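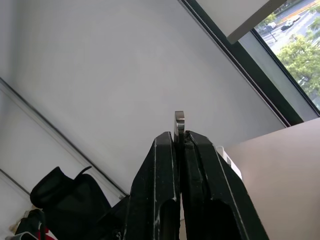

Sheet-metal tabs fail at the bend more often than anywhere else, and the usual cause is a bend radius too small for the stock. The procedure in these notes covers hand-forming small tabs from flat strip, using a vise and a folding bar. A typical part is a thin rectangular tab with a squared end and a slight bend near the top, as on the small silver one between the black fingers. A slight bend of that kind puts little strain on the outer face, and most soft strip will take it cold. A full 90-degree fold needs more care with grain direction and radius.

## Before bending

1. Find the grain. Rolling lines run the length of the coil and show up under a low light.
2. Lay out the tab so the bend line crosses the grain. If the layout forces a parallel bend, double the inside radius.
3. Deburr both edges for at least 5 mm on each side of the bend line. A burr on the outer face will start a crack.
4. Mark the line with a fine felt-tip pen. Do not scribe it.

## Bending

Clamp the strip with the line level with the top of the vise jaws. The folding bar should carry a radius no smaller than the strip thickness for soft aluminum, and twice that for half-hard.

Push the bar over in one steady stroke. Go past the target angle to allow for springback – two degrees is a fair start for soft stock – then release and check with a protractor. Correct once if needed. Repeated back-and-forth bending work-hardens the metal.

## Checking

Look at the outer face under 10x magnification. Orange-peel texture is acceptable on brackets and covers. Any open line across the bend is a reject.

Cheng-en Fu's log for the Clenow cover clips lists 966 tabs formed this way in March, with 23 rejects. Most of the rejects came from one strip that had been laid out parallel to the grain.

For runs of more than 1000, make a fixed-stop die and keep the hand method for samples.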